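Kitchen set passes 1305 examples

News from the Breltomance project

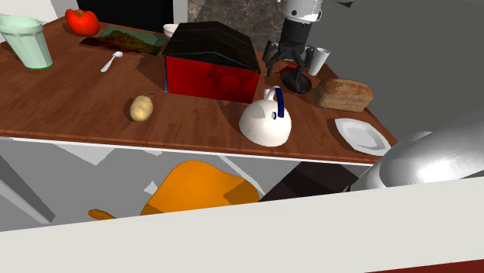 We've had a cracking month on the simulated kitchen work! The collection now stands at 1305 recorded examples, up from 807 in January, and the people at Trulanmont have already started training on the newer ones.

Every example is one arm doing one short job at a kitchen counter, steered from start to finish by a person at a desk. The food and crockery get shuffled between goes, so the learner has to cope with a kettle in a new spot or a loaf lying where the plate used to be. Bread and potatoes are lovely practice (all those awkward curves), and thin things like spoons are still the hardest to pick up cleanly. We keep the fumbles too, marked as such, and the Ulura model seems to get a lot out of them.

Two changes for anyone driving the arm this term. Please do 10 goes per layout before asking for a fresh one, and type the instruction in your own words – "put the tomato in the bowl" is fine, and so is "pop that tomato in the bowl, would you". The more ways of saying it, the better!

Desk slots are on the Ionescu room sign-up sheet, with mornings filling up fastest.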